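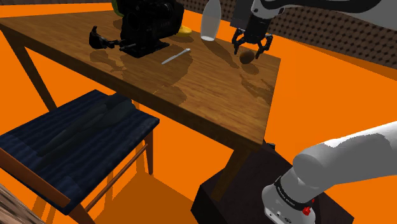 Zernuson gathers manipulation examples for learning systems. We were set up in November by Liv Westerberg and now employ 8 operators on two sites, Govis and Kobzar.

Each example is one attempt at a short tabletop task, run in simulation and stored with joint positions, gripper state and rendered views. Failed attempts are kept and labelled.

Our current set, Nudetti, covers 51 tasks. Views from close to the gripper are stored with the wider ones. They give the learner a near view of the black gripper over streaky wood grain, with jagged shadows falling across it, and those shadows are left in. Object positions and lighting are changed every six attempts.

Sample files are available to university groups on written request. The task list was last revised on 24th January.

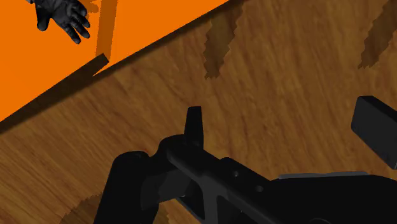 Close views carry most of the detail a policy needs in the last part of a grasp. Much of such a view is taken up by the gripper itself, here a matte black assembly with two small round screws showing, and we do not mask it out.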